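The Table in the Back Room

When Solveig Ekström came back to Usstead in May, the house smelled of paper and old soap. Her aunt had left her the key, 643 crowns in an envelope, and a letter with one request: "Please finish the table."

She understood which table. In the back room stood the long one of light wood, where her aunt used to put every small thing that had no place in the house. As a child Solveig was allowed to take one thing from it each summer, if she could say what it was for.

Da-eun Oh came over from Pendgate on the second day to help her. They had shared a desk at school for 3 years, and Da-eun still spoke to her in the same voice, low and a little strict.

"We do not throw anything before noon," she said. "In the morning everybody throws too much."

So they began by sorting. Pens and scissors went to the left, because the aunt was left-handed. The toy bricks could stay on their green plate. Solveig remembered the smell of them, and how her cousin cried when a tower fell.

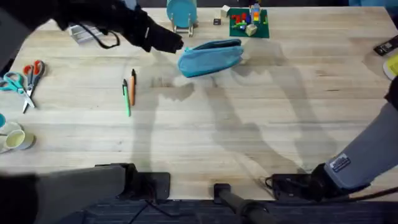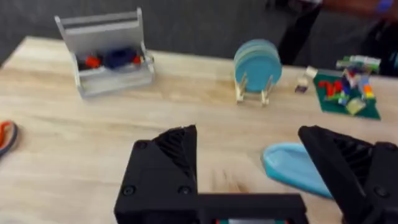

"What is the pencil case for?" asked Da-eun.

"For pencils."

"Your aunt would not accept this answer."

Solveig thought about it. It was true, her aunt would not. Once she had wanted a glass button, and she said it was for a coat, and her aunt had asked which coat, and who would wear it, and where this person was going. It took the whole evening. At the end the button belonged to a sea captain named Pelletier who was afraid of water, and she was permitted to keep it.

"It is for a girl who goes to Fastier by train," she said slowly. "She has to draw the map herself, while they are driving, because the town is moved every night."

"Who moves it?"

"The people who live there. They do not like to be visited."

Da-eun nodded and wrote it on a piece of paper – she had brought a whole block of paper for this – and put it in the pocket of her cardigan. Then she asked about the little plates, and the plates were for a dinner where all the guests were angry with each other and nobody could be given a big portion. The scissors needed more time. They drank tea and discussed the scissors until the light in the window became yellow.

At noon they had not thrown anything, and also not at four.

"How long did she need, to collect all this?" asked Da-eun.

"All her life, I think. In the letter she says finish. She does not say empty."

Da-eun looked at her for a while. Then she pulled her chair closer and turned to a clean sheet.

"Good," she said. "The green pen."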